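How long do people keep their clothes? A small wardrobe survey

Group report, Textiles and Consumption module
Zuzanna Chmielewska and Celina Grabowska

1. Why we picked this

We wanted something on clothes that didn't mean standing outside a shopping centre with a clipboard in January. First idea was laundry habits, dropped after the Monday tutorial (too wide). Then Celina said most of her wardrobe is older than her degree, and that became the question. How long do students keep things, and what makes them stop?

Most of what we read was about fast fashion and what gets bought. Less about what stays on the shelf. So we looked at the shelf.

2. What we did

Short online form, sent round our year and the two years below. Open for 2 weeks. 71 people filled it in. Each was asked to pick a few garments from their wardrobe and say for each one: what it is, how long they've had it, new or second-hand, last time worn, any repairs. That gave us 233 garments in total after we threw out the ones with no age given.

Then 2 longer interviews, one with a student who sews and one with a student who says she can't thread a needle. Both recorded on a phone and typed up by Zuzanna. Names left out.

We also looked at our own clothes, mostly to test the form before it went out. Dark things with a bit of pattern were awkward — is it "plain" or "printed"? We added a "both" box in the end.

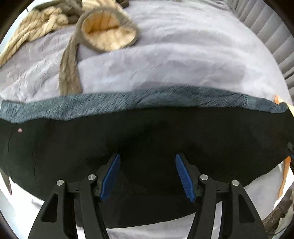
Fig. 1. Black fabric laid out on a bed, blue-gray band along the top.

3. What came out

Coats and jumpers are kept longest. No surprise. People talked about coats almost like furniture, something you get once and then stop thinking about. T-shirts go quickest but they don't leave the house, they get demoted: going out, then lectures, then sleeping, then cleaning rags. One person wrote a whole paragraph about this and we nearly used it as the title.

Second-hand clothes did not last less than new ones in our answers, which we had expected them to. Possible reason is that weak ones have already fallen apart before they reach the shop. We can't prove that from a form.

Where people buy second-hand: the Staseo app came up a lot, and the Gretberg shop by the tram stop, which sells by weight. Clellilo was mentioned for new basics only. Several complaints about its zips.

Reasons for stopping wearing something, most common first:
doesn't fit any more
bored of it
damaged and never mended
gift, never liked it

"Damaged and never mended" is the intresting one for us. Most of the damage was small. A button, a hem, a seam under the arm. The non-sewing interviewee has a carrier bag of these under her desk and has moved house with it. Her words: "I'm not throwing them out, I'm just not looking at them." The one who sews does her mending in one go while watching something, and said the hard part is matching thread on black, you can't see what you're doing after four in the afternoon.

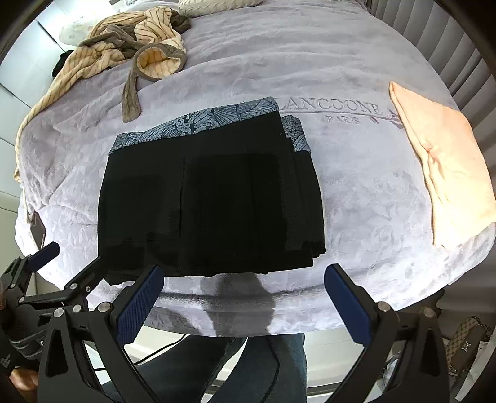

Fig. 2. Folded black garment, leaf and petal pattern on the band.

4. Storage

We didn't plan a section on this but people kept writing about it in the comments box. Folded things get forgotten, hung things get worn. If it's at the bottom of a pile it may as well be in another town. Under-bed boxes were worst, some people could not say what was in theirs. Śliwiński (course reader, week 4) makes a similar point about kitchen cupboards, and we think it carries over.

5. Problems

Sample is our friends and their friends. Far more women then men. Ages of garments are from memory, and people like round answers, so "five years" could be anything. We should of asked for price as well, Celina wanted to and got outvoted (it was a tie, Zuzanna had the laptop).

Also nobody picks a garment at random. You pick the one you have a story about. Next time — ask for the third hanger from the left or similar.

6. If we had more time

A mending afternoon in the common room, with thread and a decent lamp, then ask the same people again in spring what they're wearing. The tables from the form are in the appendix, interview notes on request from either of us.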